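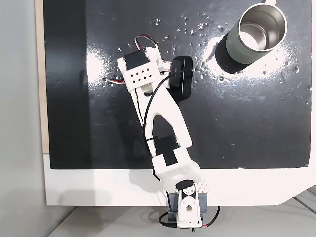 Club night, Monday, cup task again

Quick one tonight, I have a lab report due and it is not started.

So we're on the cup task now. Green tumbler goes in the top right corner, arm has to get over there, grab it, set it down in the middle. Sounds easy. The corner is about the worst spot for our arm, elbow nearly straight and the whole thing gets wobbly. Thanasis Liapis wants to move the start pose. I want to fix the wrist first. We argued till the room closed.

Stuff I need to remember:

- water on the board. Drops all over the cup end. Wipe it down before the next run!!
- glare. Two big white patches from the ceiling lights, one of them right around the cup. Try with the back row of lights off.
- wires at the gripper stick out too far, red and white ones especially. Zip ties. I keep saying zip ties.
- base clamp, check it evrey time, not just when it slips

We named the arm Burska by the way. The vote was close, Moges lost by 2 and some people are still sore about it.

Abrehet Ejigu did the new gripper print over the weekend and it took two tries, first one warped. She's also rewriting the logging so we stop losing runs. We have 247 saved so far and want 300 before the Prevness meet in November. Doable I think, if we quit changing things every week (looking at myself here).

Need somebody to bring snacks next time, the vending machine is still eating dollars. Ok lab report. More when theres more.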